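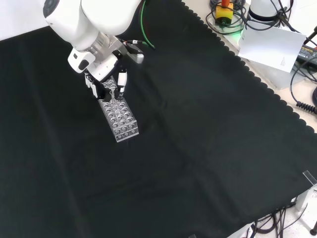

A robotic gripper holds a clear plastic test tube rack over a black cloth.

Dutavora should let its municipal savings bank lend to small firms again. The bank holds 583 million in household deposits and keeps most of it in foreign government bonds, while workshops in the same town borrow from abroad or go without.

The ban on business lending dates from the collapse of Ginik, a furniture maker that left the bank with bad loans it took years to write off. The caution made sense then. It makes less sense now that the bank's own rules cap any single loan and require two outside signatures.

Judit Szekeres, who ran the credit desk before the ban, has proposed a fund of 300 million, with no more than 5 percent going to any one borrower. Her critics, Ottó Rácz among them, say deposits are not venture capital. He is right about that, but the proposal covers secured loans for equipment and premises, the plainest kind of lending there is.

Last August the local chamber asked its members about credit. Of the 572 firms that replied, more than half had put off buying a machine in the past year. Some of those orders will never be placed - the owners are close to retirement and will simply close.

The council votes on the bank's charter in the fall. It should lift the ban, publish every loan above the reporting limit, and review the results after two years.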